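Where Does a Plastic Bag Come From?
Skornton Children's Science Pages
Reading time: a few minutes

Take a thin plastic bag from the kitchen drawer and pull it gently between your fingers. It stretches a little before it tears. Paper does not do this. Why is plastic so different?

To answer, we must look at something very small. Everything around you is built from tiny bits called molecules. In plastic, the molecules are joined one after another into very long chains. Scientists call such a chain a polymer. "Poly" means many and "mer" means part, so the word says "many parts".

Think of a bowl of cooked spaghetti. If you pull one noodle, it slides along the others. The chains in a plastic bag can slide too, and this is why the bag gets longer when you pull it. When you pull too hard, it breaks.

From oil to little beads

Most plastic bags begin deep under the ground, as oil or natural gas. In a factory these are heated and changed until they become a gas named ethylene. Then the ethylene molecules are joined together into chains. The new material is called polyethylene. It is cut into small beads, which look a bit like grains of rice.

The beads travel in big sacks or in trucks to another factory. In the town of Besberg there is one which makes bags for bread and fruit. It has 117 workers, and the machines run also during the night.

Blowing a giant bubble

Now comes the part that children like most. The beads are melted until they are soft like honey. The melted plastic is pushed up through a ring, and air is blown into the middle. It makes a long, tall bubble, much taller than a grown-up! The bubble cools while it goes up. At the top, rollers press it flat.

The flat tube is very thin. At the Besberg factory you would have to put 2 sheets together to make the thickness of one hair from your head. A hot bar closes the bottom of each bag, and a knife cuts it free. One machine there makes 163 bags in a minute. 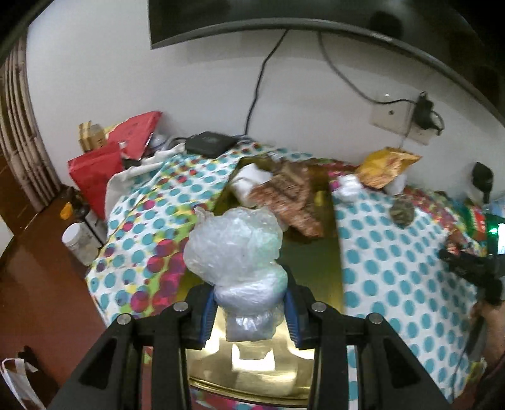 Why can we see through some bags? Light goes easily through a thin, clear sheet. But when you crumple the sheet, the light must pass many folds, and at each fold some of it bounces in another direction. Then the bag looks whiter and more shiny. If a bag should have a colour, the factory mixes coloured beads with the clear ones before melting.

What happens after?

A plastic bag does not rot like an apple core. Sun and wind can break it into smaller and smaller pieces, but the pieces stay for a very long time. Animals may eat them by mistake. For this reason it is good to use a bag many times, and to keep it away from rivers and beaches.

Some shops collect old bags. They are washed, melted and made into beads again, and from these people can make new bags or even garden benches.

Try it at home

Ask an adult for an old bag and scissors. Cut one strip from top to bottom and another strip from side to side. Pull both slowly. Does one stretch more than the other? Write your result in your notebook, and put the strips in the bin when you have finished.

Never put a plastic bag over your head or face, and keep bags away from babies and small brothers and sisters.

Words to remember

Molecule: a very tiny bit of a material.
Polymer: a long chain of many molecules joined together.
Polyethylene: the plastic that most thin bags are made of.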